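Open Day at the Szénási Mill, Usto

Friday, October 8, 2021

We had been meaning to go to the Szénási paper mill for years, and every fall something got in the way – a cold, a wedding, once a flat tire just outside Trivgate. This time we left early with a thermos and a bag of rolls, and we pulled into the yard while they were still putting out the cones.

The tour takes 14 people at a time and starts in the rag room, where old cotton shirts and sheets are sorted before they go into the beater. I could have stayed there all morning. Our guide had worked at the mill since she left school, and she let us each push a hand into the pulp, which feels like cold oatmeal and smells a bit like a wet dog (I mean that kindly!). From there you go up a steep stair to the drying loft, with its long ropes and its shutters, and on a good day they hang 3,000 sheets up there.

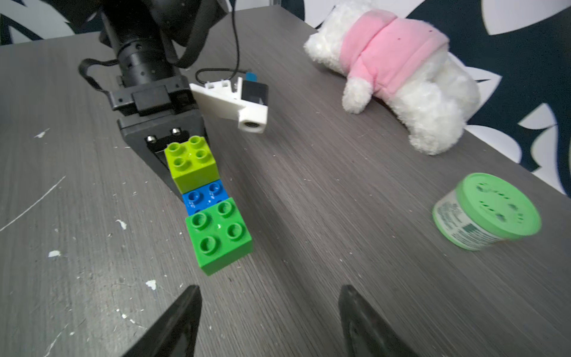
A gray tabletop with the wood grain showing, and a few scratches and scattered white specks.

After the loft came the part my husband had been waiting for, making a sheet of our own. You dip the mold, lift it level and give it a little shake, and mine came out thick on one side and nearly bare on the other. They pressed it for me anyway, and I carried it home between two pieces of felt.

Lunch was bean soup and plum cake in the old stable, and we shared a bench with a couple who had come over from Wurance by bus and knew far more about watermarks than we did. Tickets were 12 each, soup included. The shop sells seconds by weight, so bring a flat bag, and wear shoes that can stand a puddle. They open again for one weekend in November, when the marbling room will be running too, and I have already put our names down.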